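Dish rack

A dish rack, also called a dish drainer, is an open frame in which washed plates, cups and cutlery are left until the water has gone somewhere else. It has no moving parts and asks for no skill, and has still managed to start a great many household arguments. In most kitchens it is also the place where clean dishes live, the cupboard being reserved for the good set and for things received as wedding presents.

Principle

Water leaves a plate in two ways. Most of it runs off under gravity in the first few minutes. The remainder, a thin film, has to evaporate, which takes much longer and depends on air reaching both faces of the plate. A rack serves both purposes by holding the plate near upright and touching it in as few spots as possible. A flat towel serves the first purpose poorly and the second hardly at all, as anyone who has lifted a glass from one and found a ring of fog inside it will know.
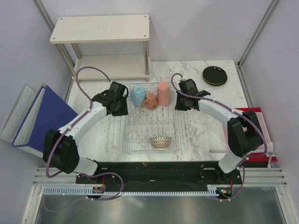
Why do plates dry faster on edge than lying flat?
Gravity pulls the water down the face of an upright plate to its rim, where it drips away, and air can then reach both sides. A plate lying face up keeps its water as a shallow pond.

Cups and bowls are a harder case. Turned fully upside down, a mug with a deep hollow in its foot will hold a spoonful of water there and release it down the owner's sleeve when picked up. Tilting the mug solves this, and most racks have a sloping section for the purpose, which is generally full of saucepan lids.

Common forms

The wire rack is the most familiar. Metal rods are bent into a basket and fitted with a row of upright prongs, spaced for a dinner plate of the maker's imagining. Thick stoneware will not go in, and saucers fall through. Coated wire is gentler on china until the coating splits at the tips, after which rust appears and leaves small orange marks on anything white. 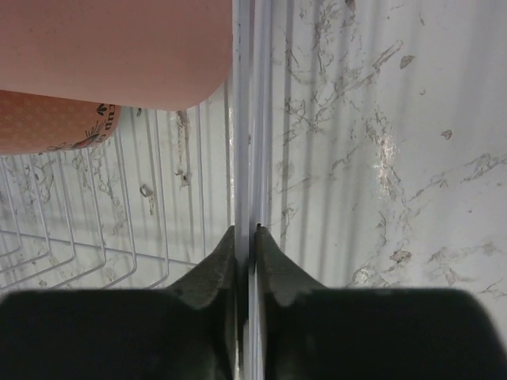 Cups and a wire rack, close view.

The folding wooden rack, two crossed grids hinged in the middle, stores flat and looks well in photographs. It holds plates and very little else. Left wet, it darkens along the lower bars and eventually grows something.

Molded plastic racks are light, cheap and quiet, and are favored by people who wash up late at night. The over-sink rack rests on the rim of the basin and drips straight into it, saving counter space at the cost of the sink.

The cupboard rack, fixed above the sink behind doors and with no bottom panel, is standard in many Finnish and Italian kitchens. It does away with putting dishes away altogether, and visitors from elsewhere tend to go home and talk about it for longer than their hosts would like.

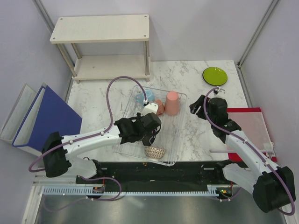

Tabletop with a clear rack and a small two-tier shelf.

The drip tray

Most countertop racks are sold with a tray underneath. Better trays slope toward a spout that hangs over the sink. Lesser ones are level and simply collect the water, to be discovered later. In hard-water districts the tray acquires a chalky crust, which yields to vinegar and an hour's patience. It is widely agreed that the tray should be emptied daily, and it is about as widely not done.

The Erkside survey

The fullest account of domestic rack use is a small study by Boonsong Somboon, who followed 52 households in the town of Erkside through one wet July. Five of them owned a rack and kept it in a closet. Two used theirs chiefly for mail. Among the rest, the typical plate went from rack to table and back again without seeing the inside of a cupboard for the length of the study. 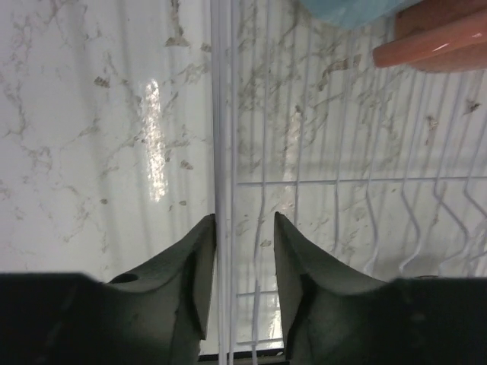
Somboon's interviews also recorded strong feelings about loading. One camp placed the plates first, large to small, all facing the same way. The other put things wherever they would balance. Mixed households were common, and in these the first camp usually rearranged the work of the second after it had left the room. Declan Tomoana, reviewing the study, complained that it ran to 361 pages and never settled whether forks should point up or down. Somboon replied that his respondents hadn't settled it either, and that he had stopped asking after a disagreement at one address went on past 11 p.m.

See also: Dish towel; Draining board; Dishwasher; Cutlery drawer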